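# O gabinete das garrafas

Esta página existe porque há quem me pergunte pela sala nova e porque a sala nova, apesar do nome pomposo que lhe dou, se conta em poucas linhas. Chamo-lhe gabinete. Quem entra chama-lhe "o quarto da secretária", e a secretária de facto ganha em quase todas as discussões sobre espaço.

Junto frascos e garrafas há tempo suficiente para já não me perguntarem porquê. Não é vidro antigo, ou não é só: também me interessam os plásticos, as tampas, as rolhas, os rótulos que alguém desenhou numa tarde de outubro e nunca mais quis ver. A drogaria Esteves, onde comprei metade do que tenho, vendia tudo ao balcão com o mesmo ar grave, fosse lixívia ou água de rosas. Quando fechou, trouxe de lá três caixotes e uma balança avariada. A balança continua avariada.

## A secretária

Foi a peça mais difícil de escolher e a mais fácil de estragar. Queria um tampo comprido, branco, sem gavetas a meio a baterem-me nos joelhos. O modelo Norkar tinha tudo isto e ainda uma frente recortada, que o vendedor descreveu como ergonómica e que eu descrevo como o sítio por onde caem os lápis. Custou 433 euros, com entrega. A entrega incluía deixá-la à porta do prédio.

Montei-a sozinho, com as instruções em quatro línguas e nenhuma vontade de ler qualquer delas. O primeiro risco apareceu antes da primeira garrafa. Há quem diga que um móvel só é nosso depois do primeiro risco; é gente que não pagou a secretária.

O branco foi teimosia minha. Toda a gente recomenda madeira escura para vidro, fica "mais quente", fica "mais acolhedor". Acontece que um castanho em cima de outro castanho desaparece, e eu não passei estes anos todos a juntar castanhos para os perder de vista. Sobre o branco, até um frasco de plástico sem história nenhuma ganha alguma dignidade.
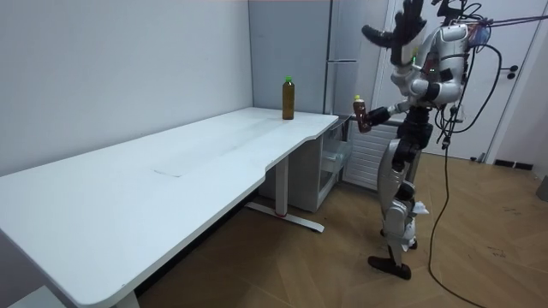

As tampas, por exemplo. Um verde vivo em cima de um líquido cor de azeitona é uma decisão que alguém tomou numa reunião, com café, e que outra pessoa aprovou. O amarelo sobre castanho é mais clássico e mais triste, lembra-me xarope para a tosse e tardes em casa com febre. Tenho uma teoria inteira sobre tampas, que ocupa 260 fichas e que a minha família já ouviu por ordem alfabética.

A regra do tampo é simples: pouca coisa de cada vez. Quando punha tudo cá fora, a secretária parecia o balcão da Esteves em dia de inventário e eu passava o serão à procura dos óculos. As garrafas altas vão para o fundo, junto à parede, que é onde os cotovelos chegam menos. As pequenas andam cá e lá, e são elas que acabam no chão.

## O chão

Madeira, e a razão pela qual ainda tenho peças inteiras. O quarto teve mosaico até ao ano passado e o mosaico não perdoava. Perdi ali um frasco de boticário com a data de 1846 gravada na base, ou pelo menos foi o que me garantiu quem mo vendeu, com uma convicção que devia ter-me posto de sobreaviso. Guardo os cacos numa lata. De vez em quando tiro-os para confirmar que continuam partidos.

Agora, quando uma coisa de plástico cai, faz um barulho desproporcionado, rola para debaixo do móvel e espera. Já aconteceu encontrar lá três tampas e um recibo.

## O que ainda falta

Uma estante, antes de mais. Andei a namorar a Renden de parede, que tem prateleiras pouco fundas, boas para uma fila só. Duas filas é o princípio do fim: a de trás nunca mais vê a luz e ao fim de um ano compra-se uma garrafa repetida. Tenho cinco repetidas. Aceito trocas.

Falta também um seguro. A Hurance mandou-me um formulário onde se pedia o valor total da coleção e um comprovativo por peça. Escrevi 3000, que me pareceu um número com postura, e juntei os comprovativos que tinha, que eram dois. Um deles era da balança.

E falta catalogar os líquidos. Metade das garrafas chegou-me cheia e eu nunca as abro, em parte por respeito, em parte por experiência. Abri uma há anos, na cozinha, com visitas. O cheiro ficou até ao Natal e as visitas não voltaram a aceitar convites para jantar.

## Visitas e trocas

O gabinete não tem horário. Tem uma campainha que funciona quando quer e um dono que costuma estar em casa depois das 17h. Aceito tampas soltas, rótulos descolados e frascos com ou sem conteúdo, desde que quem os traz saiba dizer o que lá está dentro. Garrafas de refrigerante do mês passado, não. Já tenho as minhas, estão no ecoponto.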